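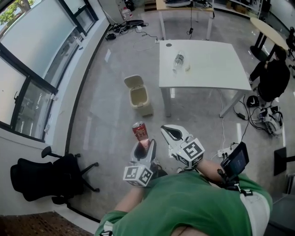
25th April

Hand-held grippers, Braritz pair against the Joltis pair. Notes so far, mostly complaints.

Setup as before: cube markers on both grippers, head camera, small screen clipped on by the right forearm. Task is cans and bottles off the floor and the white table into the beige bin, lid open. Grippers in use for the can and the bottle are the white ones, which are the Braritz. The Joltis went second, so bear in mind that whoever was wearing the rig had already got the hang of the bin by then. I'd like it done in the other order before anyone quotes me.

The claim on the Braritz sheet is that the curved fingers "conform to any common household object." I don't buy it. They hold an aluminum can well enough upright, and they should, a can is about the kindest thing you can give a gripper. Lay a plastic bottle on its side and the story changes. The fingers want to come in from both sides of the bottle, and if you come at it along its length you end up pushing the cap. Twice it rolled before the fingers closed. Once it went off the front of the table. The Joltis fingers are flat and ugly and picked up the same bottle first go, then dented it.

Squeeze force. The Joltis trigger has a hard spot halfway. You pull through it and then you have far more grip than you wanted. The Braritz trigger is smoother, but I can't tell from the hand when I have contact and when I'm only bending plastic. Kiss (the log viewer, for anyone reading this later) draws a lovely smooth width curve for both, which tells me the filter is doing its job and very little about the grippers. Can we please turn the smoothing off by default. I asked in September.

Marker tracking. Better than I expected with the cubes facing the windows, worse with them facing away. The floor here is polished and throws a lot of light back up, and the dropouts in the log come mostly when a gripper is held low with the bright floor behind it. Pulled the blinds further down for one batch and dropouts fell, but we also moved the bin in that batch, so it proves nothing. Should have changed one thing at a time. Longest gap was 323 ms, left gripper, right as the can went over the edge of the bin, which is exactly the moment we care about. Kiss fills that gap with a straight line and doesn't flag it. I would throw those runs out. The argument for keeping them is that the final pose looks fine. A straight line will always look fine.

Exposure: fixed at 2000 microseconds for the last batch. Less smear on the cubes, image a bit dark toward the back of the room. Keep this for now.

Forearm screen. Too dim to read next to the windows. I gave up on it after the first few runs and went by the beep. If it is only there to show that recording is on, a single bright light would do the same and weigh less. Its clip also slides when you bend forward to reach the floor.

Weight and comfort. Braritz is lighter and you notice it after the first batch. The Joltis pair is front-heavy and the wrist starts to drop, and then the cube tilts and you lose a face. So some of what looks like bad Joltis tracking may just be a tired arm. Nothing in the log separates the two.

Livine controller. Tried replaying the can runs through it at the 300 Hz setting. It accepted the files, then quietly resampled them and told me so only in the console. Replays looked good on screen. I don't count that as a result until an arm has done it with a real can, and the arm is not free this week. The vendor's video shows it working on a black table under studio lights. We have big windows on one side and cables all over the floor.

On cables: the white ones between the table and the power strip are hard to see on this floor. Tape them down or run them along the wall before the next session. The charger under the front leg of the table can move too.

Where I've ended up: slight preference for the Braritz on comfort, slight preference for the Joltis on bottles, no confidence in either preference. I would not order more of anything yet.

To do
- Repeat with Joltis first
- Same bin position throughout, measure it and write it here
- Blinds down for one full batch, up for another
- Raw width from Kiss, smoothing off, gaps flagged
- Ask Livine where the resampling is set
- Try a bottle with water in it, all of ours so far went in empty
- New clip for the screen, or leave the screen off

Spare finger pads for the Joltis are in the box marked Braritz. Left them there for now, haven't relabeled it.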